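Zerbridge Two-Arm Cell — Questions About the May Cable Fault

What happened?
During a tabletop run the left arm lost its wrist signal and stopped in place. The controller kept sending the last grip command for 600 milliseconds before the fault registered. The right arm did not know its partner had stopped and carried on with its own part of the routine until the operator hit the stop button.

Was anyone hurt?
No. The operator was outside the enclosure. One drinking glass was chipped and thrown away.

What was the cause?
A connector at the left wrist had worked partly out of its socket. The purple cable on each arm is left with a loop at the wrist so the joint can turn freely. On the left arm the loop had been tied too short, so every full rotation pulled a little on the plug. It held for more than 1000 cycles and then let go.
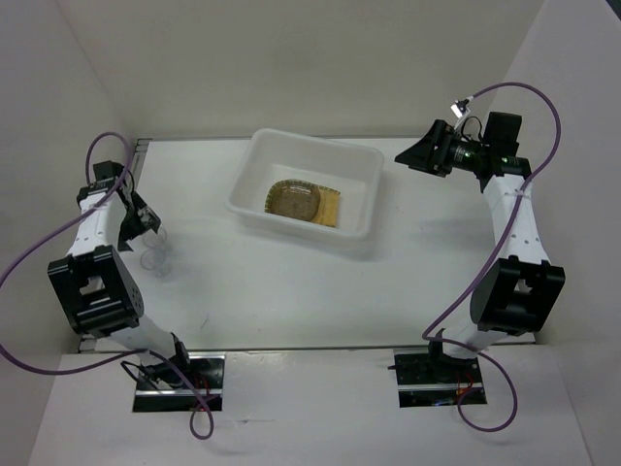
The fault log shows code 602, "wrist link timeout." The same code had come up twice the week before and cleared itself both times. It should have been reported then. If you see 602 even once, stop and check the connector before you restart.

Why didn't both arms stop?
In the Troten controller each arm was set up as its own safety group. A fault on one side raised a warning on the other side and nothing more. Both arms are now in one group, and a fault on either one stops both. If your cell was set up from the older Tamer configuration file, you still have the separate groups and need to change them by hand.

Can I keep running if my cell has never shown the fault?
Yes, after you do the cable check:
Power down both arms and wait 60 seconds.
Push each wrist connector in until it clicks.
Turn each wrist by hand to both ends of its travel. The cable should never go tight.
Look at the ties on the forearm. Cut and replace any tie that holds the cable stiff.
Power up and run the two-arm stop test from the Troten menu.

Which objects are OK to use after the change?
Anything light enough for the grippers. Flat woven trays, shallow dishes and the plastic bin are all fine. We still allow clear glass, but keep it out of the area where the two arms cross.
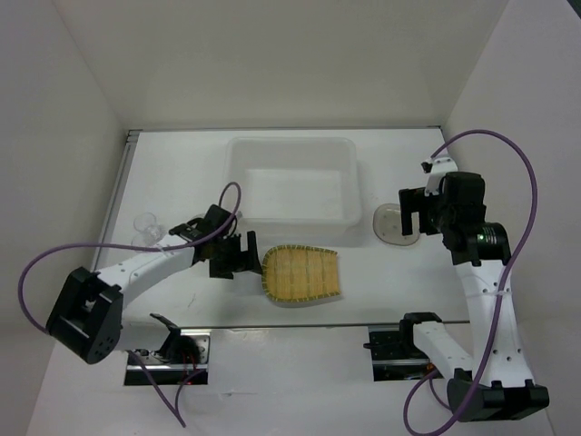
Valdovinos

My arm stopped while holding something. How do I get it out?
Don't pull on it. The gripper may still have force on it after a wrist fault. Leave the stop button pressed, open the fingers with the manual release, and support the object with your other hand — glass especially.

Does the stop button cut power to the grippers?
No. It stops arm motion and holds the fingers where they are, so a held object isn't dropped.

Who do I tell if it happens again?
Write down the code and the time, leave the cell powered off, and send the log to the Zerbridge support desk. Please don't clear the log first.

Last updated 2026-03-30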